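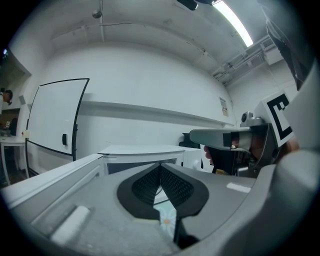

Garnet Bergeron wrote to tell me that my last column on learning from demonstration was unfair, and that if I had ever tried to teach a robot anything I would know that 1718 demonstrations is a lot. I grant the second part. It is a lot. My quarrel is with what the Sturnlow paper did with them.

The method is simple enough. People hold grippers in their hands and do small chores with them, the cameras record what the fingers are up to, and a policy is trained on the recordings. No robot has to be present, and robots are expensive and sulk. I like this idea very much. I have liked it since October, when I read the first Uker report and annoyed my family with it over dinner.

Then you get to the results table. Of the 1718 demonstrations, 271 were dropped for what the authors call poor quality, a phrase they define nowhere. I would pay good money to see those 271. Did the marker tracking drop out? Did the person fumble, try again and get there? A fumble followed by a recovery is the one thing I'd most want a robot to have watched, and I have a bad feeling they went in the bin with the blurry ones.

The testing was 10 trials per task. Stilen, the older method, got seven on the picking task and the new one got eight. One extra success is reported as a clear improvement. I have had clearer improvements from moving a lamp.

Jacobs, the follow-up, at least ran three different rooms, and the scores sagged in two of them. It was the most useful page I read all winter and it was in the appendix, after the hyperparameters, where you would put something you hoped would be skipped.

So, Garnet, I'm not against the grippers. Keep collecting. Just publish the rejects, and run the trial an eleventh time.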